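Hernora gripper comparison: progress report, September

The wallet task is now running on both arms with the Lemma fingers fitted.
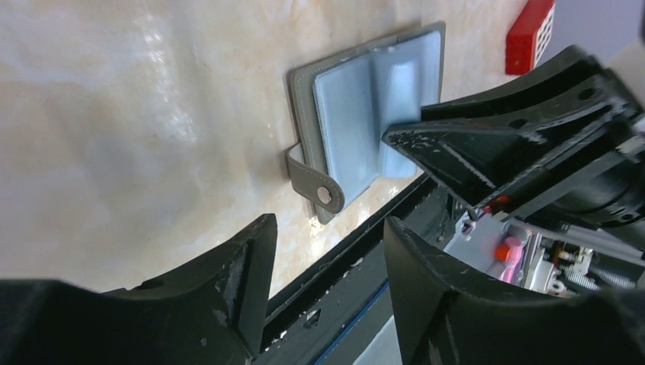

Wrist camera, right at the open wallet.

So far we have logged 113 trials of a planned 600.
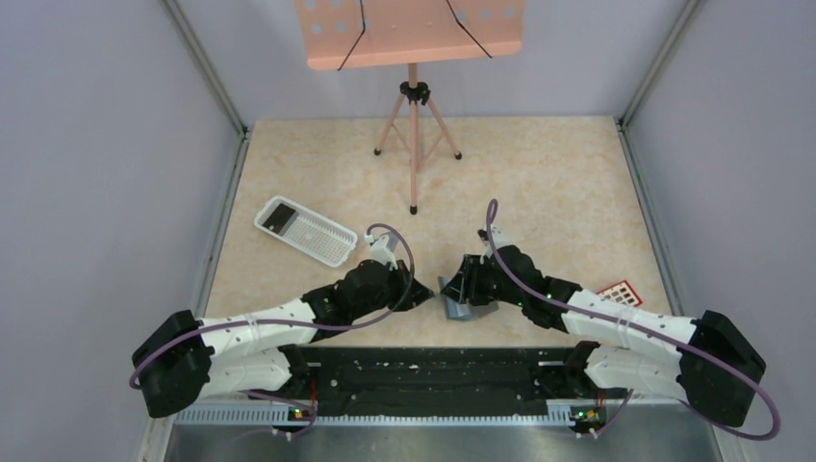
Controller timing was the main delay. Trukeo firmware dropped commands when both arms moved together — with the grippers this close over the marble-pattern floor, we cut the speed to 60 percent.

Remaining work:

1. Repeat the basket task with the old fingers.

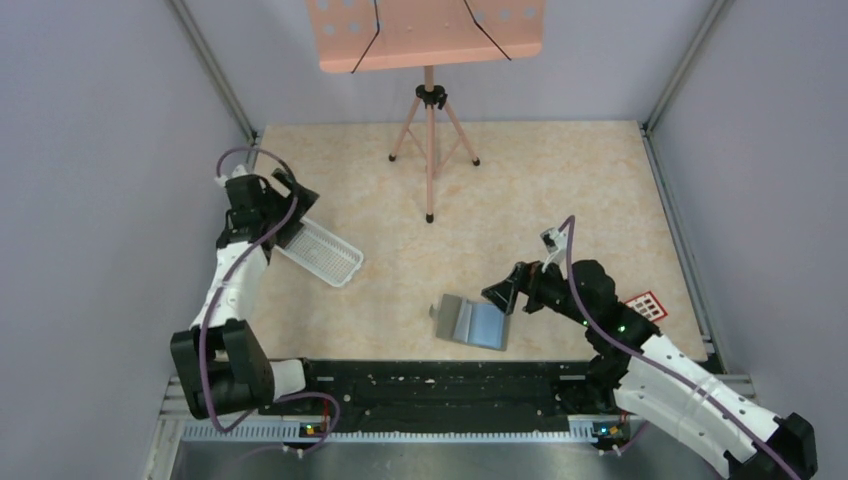
2. Compare wrist and fixed views. The Trorkance cameras need new exposure settings,
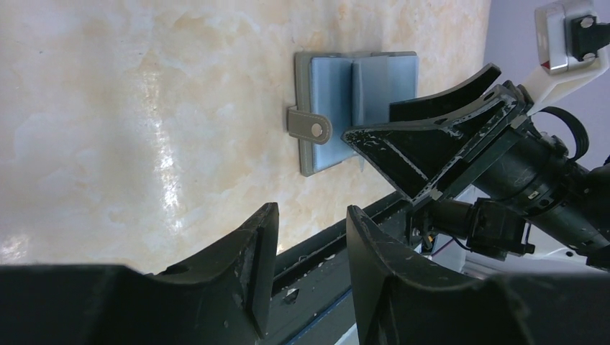
and we expect to finish those in 3 weeks. Spending is within budget.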